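Rasthorpe Earbud Sorting Set: data card

Maintained by Szymon Jakubowski
Card revised 8 July 2020

A collection of teleoperated two-arm episodes in which earbuds are put into matching charging cases. Each episode has video from fixed and wrist cameras, joint positions for both arms, gripper commands and a short written instruction. The set was gathered for imitation learning and is the third one recorded on the Cudus bench.
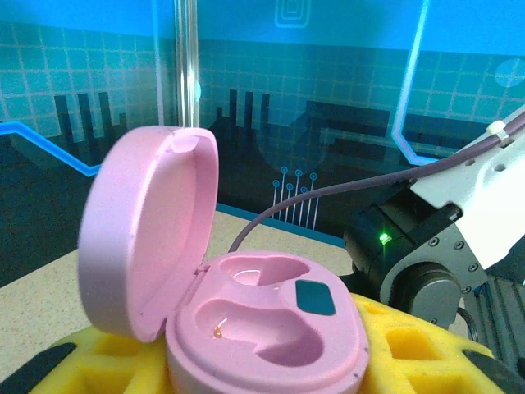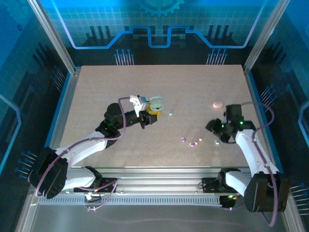
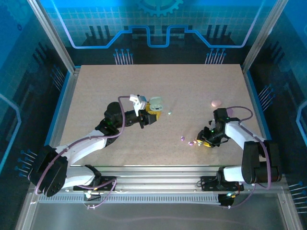

Wrist view with the pink case open (first), and two fixed-camera views of the bench with both arms over the table (second and third).

What is in the set

There are 500 episodes in the release. Of these, 53 are held out for testing and should not be used for training or for choosing checkpoints. A further 14 episodes are marked "recovery" in the index. They are part of the training portion and contain a dropped or badly placed earbud which the operator then picks up again.

All episodes were recorded in June by operators working in the same room with the same bench. Cases and earbuds come in several colours. An earbud belongs in the case of its own colour, and an episode may include earbuds for which no matching case has been put out. These are to be left alone.

The task

The written instruction names one case colour. The operator is expected to:

1. Bring the case to the middle of the table and open the lid if it is closed.
2. Find the earbuds of the same colour.
3. Pick them up one at a time and lower each into its cavity.
4. Close the lid.
5. Move both arms back to the rest position.

The arms may share the work in any way the operator likes. Most operators steadied the case with the left arm and picked with the right, and a policy trained on this set will probably learn that habit. If you need the mirrored behaviour you will have to add it yourself. Flipping the images left to right does not work well with this set, as the cables do not hang the same way on the two arms.

Starting layouts

Layouts were drawn from a list of 103 printed cards. Each card gives the rough position of the loose pieces and says which cases are open. Operators placed the pieces by hand from the card, so two episodes with the same card number are similar but not identical. The card number is stored in the episode file as layout_id. Test episodes use some of the same cards as training episodes. If you want a split with unseen layouts, group by layout_id before dividing.

Files

Each episode is a folder containing:

meta.json: instruction, operator code, layout_id, outcome, notes
state.csv: joint positions and gripper openings for both arms, one row per time step
action.csv: commanded positions, same order of columns as state.csv
fixed.mp4: view from the fixed camera
wrist_left.mp4: view from the left gripper
wrist_right.mp4: view from the right gripper

The columns in state.csv run left arm first, base to gripper, then right arm in the same order. Angles are in radians. Gripper opening is scaled from 0 (closed) to 1 (open). All three videos share the clock used in the CSV files, and frame times are listed in times.csv at the top of each folder.

The index file, episodes.csv, has one line per episode and repeats the main fields from meta.json. If the two disagree, meta.json is correct.

How outcomes were marked

The operator marked the outcome straight after each episode. A second person then watched the fixed view and marked it again without seeing the first mark. Where the two differed, the wrist views were checked and a final mark agreed.

Outcome can be one of:

full: all matching earbuds seated and the lid closed
part: at least one matching earbud seated, but the task not finished
none: no earbud seated

An earbud counts as seated when it sits flat in its cavity. One that rests on the rim or lies upside down does not count, even if the lid was closed over it. We did not use the charging lights on the cases to decide this.

Known problems

Small parts in the fixed view. The earbuds cover very few pixels in fixed.mp4, and pale ones are easy to lose against the speckled table. Models trained on the fixed view alone had trouble telling peach from pink. Use the wrist views if you can.

Glare. Glossy surfaces inside the cases catch the overhead light and show as bright spots in the wrist video. The spots move as the arm moves and have been mistaken for the charging contacts by at least one of our keypoint models.

Cables. The arm cables swing into the wrist view from time to time. We did not mask them or remove the affected episodes.

Gripper slip. The fingers were replaced partway through recording after the old ones began to lose hold of the smaller earbuds. The field finger_set in meta.json is "a" before the change and "b" after it. Commanded gripper openings are a little wider in set "b".

Pauses. Operators were allowed to stop and think. Long still stretches at the start of an episode were trimmed, but pauses in the middle were kept. You may want to drop time steps with no movement before training a model that predicts one step at a time.

Use of the set

It is suitable for imitation learning on small rigid parts, for testing grasp detection on shiny curved objects, and for work on following instructions that refer to colour. It is too narrow for general claims about two-arm handling. There is one bench, one table surface, one backdrop and one kind of lighting. A policy that does well on the 53 held-out episodes has shown that it copes with this bench and little beyond that.

The set has no force or torque readings. Motor current was logged during early trials, but the values were noisy and have been left out.

Operators and consent

Operators agreed in writing to the release of the recordings. They appear in the files as codes only. There is no sound in any of the videos. Please do not try to link codes to people. If you spot something in a video that could identify someone, send the episode number to the maintainer and that episode will be withdrawn until it has been checked.

Changes

1.2: corrected the gripper scale for the right arm in state.csv. Anyone using 1.1 should download the file again.
1.1: added layout_id and finger_set.
1.0: first release inside Castero.

Credit

Please cite the set as "Rasthorpe Earbud Sorting Set, version 1.2" and give the version number in any table of results. The conversion scripts are kept in the Zieliński tools folder and have their own licence. Faults in the data should be reported to Szymon Jakubowski with the episode number, the file name and the time at which the fault appears.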